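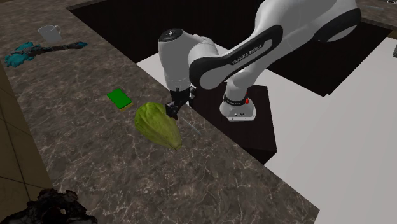 After my last post three people wrote to me with the same question: which rules do we follow when we build kitchen tasks in simulation, and where are they written? The short answer is that for a long time they were not written anywhere. Now they are, on two pages, and I want to go through the parts which I think can be useful for others. I am not speaking for everybody at Stovmont, where I work. These are my own notes and some of my colleagues would put the weight in other places.

First, food and cleaning things on the same worktop. In our kitchen a sponge can lie next to a lettuce, and a cloth can be on the same counter as a mug. In a real kitchen a hygiene inspector would not like this, and in our first draft we had a rule that forbade it. A-yeong Do argued against the rule for two weeks and in the end she was right. Real people leave a sponge beside the vegetables all the time. If the robot only ever meets tidy worktops, it learns tidy worktops. So the rule became a different one: the layout may be mixed, but the task must say what is food and what is not, and a finger which has touched a cleaning thing must be counted as dirty until the task says otherwise. We keep this as a simple label on each finger. It costs nothing in computing time and it catches a lot of bad behaviour.

I should tell you how much. In November we ran the old policy again with the label switched on. From 3,000 episodes there were 318 in which the arm touched the sponge or the cloth first and then the food. The old score called most of these a success, because the lettuce arrived where it should arrive. I was a little ashamed when I saw this number, as I wrote the old score.

Second, force. A lettuce is a good test object because it forgives nothing. With a mug you can squeeze much too hard and the simulation will show you a perfect grasp. Our rule is that every object in the food class has its own upper limit for grip force, and the limit is written in the object file and not in the task file. Before, each person who wrote a task chose a number, and we had the same vegetable with four different limits. Our values come from squeezing real vegetables from the shop with a small scale, which was a funny afternoon, and I don't claim they are science. If you have better ones, please send them.

Third, the approach. We ask for a slow zone over the worktop. When the fingertips are inside this zone the speed is limited, also when there is no object below. Some of my colleagues find this too strict, and it's true that it makes each episode longer. But I have worked with the real arm, and I know how it feels when it comes down fast on stone. The simulated worktop has no opinion about this. The people who later stand beside the real one do.

The fourth point is about people, although there are no people in our simulated kitchen. We had long discussions whether safety rules for working near humans make sense when no human is modelled. My opinion is yes. The standards for collaborative robots look at the whole application: the arm, the gripper, the thing in the gripper and the place where it all stands. A soft arm with a knife in the fingers is not a safe machine. Therefore each of our tasks has a line called "held item", and if the item is sharp or pointed the task goes to a second reader before it is accepted. Thin, long things also belong to this group, and this includes skewers. I know that in simulation they can hurt only the score. Still, I prefer that the habit is there before we move to hardware.

One thing I must say clearly, as I had an e-mail about it: following these rules in simulation doesn't mean that you comply with any standard. A risk assessment is made for the real cell, with the real floor and the real emergency stop, by somebody who has the training. Our two pages don't replace it. They only make it less likely that the person who does the assessment finds a policy full of surprises.

Now some smaller points, in no special order.

Write down the random seed. Everybody says they do it. When I checked our archive, 79 runs had no seed, and six of them were mine.

Don't delete failed episodes. We give them a reason from a fixed list (dropped, crushed, wrong object, dirty finger, timeout) and keep them. The list was longer at first, but two people never chose the same word, so we made it short.

Change one thing at a time in the layout. If you move the objects and also change the worktop from plain to marble, you can't say later what made the camera model fail. The veins in marble gave us trouble for a whole month – the segmentation took the light ones for thin objects – and we found the cause late as we had changed the lighting on the same day.

Give names that a tired person can understand. Our two task sets are called Kititz and Peltex, which was amusing when we chose it and is now a problem for every new colleague. Kititz is the kitchen one. Please don't copy us in this.

Agree on what "done" means before you start. For the lettuce task, our text says that the object is inside the target area, the fingers are open and the arm is back above the slow zone. The last part was missing in the first version, and we had a policy which put the lettuce down very nicely and then stayed there holding on to it.

There is one open question which I can't solve alone. When the robot has touched the sponge, how does the finger become clean again? At the moment we have a "wash" action which only resets the label. Aaltonen, who reviews most of our tasks, wants a real washing movement with a minimum time under the tap. I think this is correct in principle, but we have no good model for water, and a pretended washing with correct timing could give us more confidence than we deserve. We have left the simple reset in place and marked it in the file with a comment, so that no one takes it for more than it is.

The next version of the two pages will have a section about hot things. I have started it twice already and thrown it away twice. If your group has written rules for pans and kettles, in any language, I would be very glad to read them, and I will put the name of your group in the text if you want this.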